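Wondia FAQ

What is Wondia?
Wondia is a perception and planning toolkit for grasping things that won't hold still: bags, crumpled paper, cloth, anything thin and floppy. You feed it wide-angle wrist video and it gives you grasp candidates and a short motion plan.

Do I need depth data?
No! Color video is enough. Clear plastic fools a lot of depth sensors anyway, so we put our effort into folds, highlights and edges.

How fast is it?
The planner runs at 15 Hz on a desktop GPU. Your low-level controller can run as fast as it likes (ours is at 1000 Hz) and Wondia will happily feed it waypoints.

How many demos should I start with?
We train our bag model on 3000. Fine-tuning for a new object usually takes 110, and we love hearing from people who get by with fewer.

Can it handle two grippers?
Yes, since the November release. Futgate, our sync tool, lines up both streams before training. Run it first, then check the offsets in the log.

Why do you like messy tables so much?

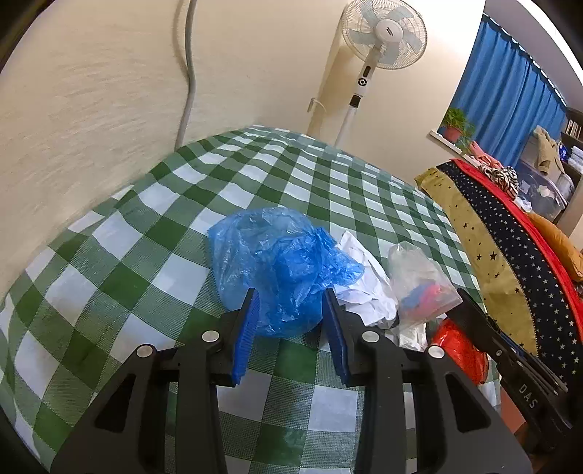 A patterned cloth under a see-through bag is a wonderful test, because the segmenter has to decide which lines belong to the plastic and which to the background. Turn on the "layers" view in Jurnska and you can watch it change its mind. It's really fun!

My masks flicker on shiny bags. Any fix?
Raise the smoothing window one step at a time. If that makes the plan lag, put it back and send us the clip.

Last updated Nov 23, 2023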